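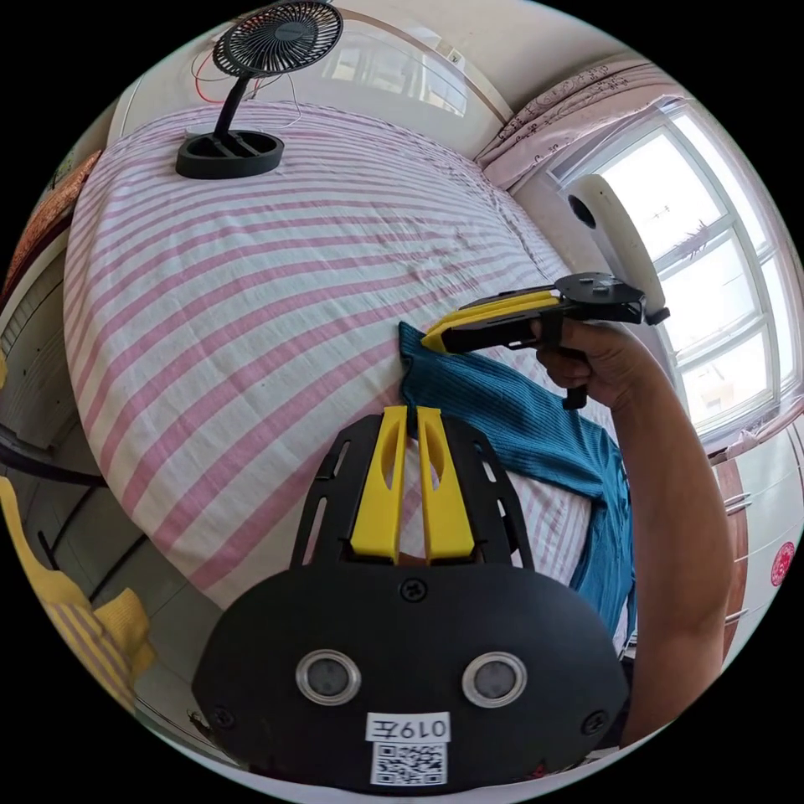

Section 4: Folding with the hand grippers
Last updated: 2025-12-04

I fold for the Tindcombe set, and I wrote this section after we switched over from doing everything bare-handed in July. Your fingers will feel clumsy at first (mine sure did!), but give it 20 garments or so.

1. Start a new session in Tekari and wait for both grippers to show as connected.
2. Lay the garment on the bed and smooth out the body.
3. Pinch the very edge of the knit. A big mouthful of fabric bunches up and you'll be redoing it.
4. Bring one sleeve across the body, let go, then do the other.
5. Fold up from the hem and end the session. 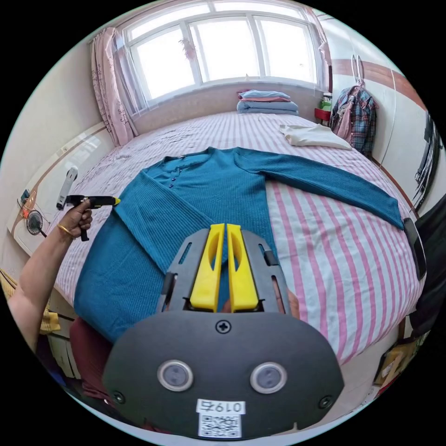 Step 4: one sleeve folded over the body, the other still stretched out.

Note: Keep it under 60 seconds per garment if you can, but slow and clean beats fast. I used to race, and now I get paid by the session, so I've quit rushing.

Caution: Don't tug on buttons with the tips. Grab the cloth next to them.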